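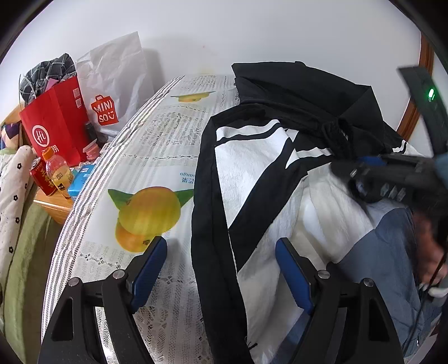

Garment and Table Linen Folder, part-time

Kurau Linen Care, Grellen

We need one more person at our Grellen shop to sort, fold and pack clothing and household linen. Much of the work is lace tablecloths, printed covers and black-and-white work clothes.

You will:
- check pieces for stains and pulled threads
- fold garments to our chart
- keep lace away from zippers and hooks
- bag and label finished orders

You must be able to stand for a full shift and lift 50 pounds. No experience needed; training is paid. Shifts start at 11 a.m. and include every other Sunday.

Apply at the front counter or mail a short letter to Kurau Linen Care, 99 Maluleke Street, Grellen.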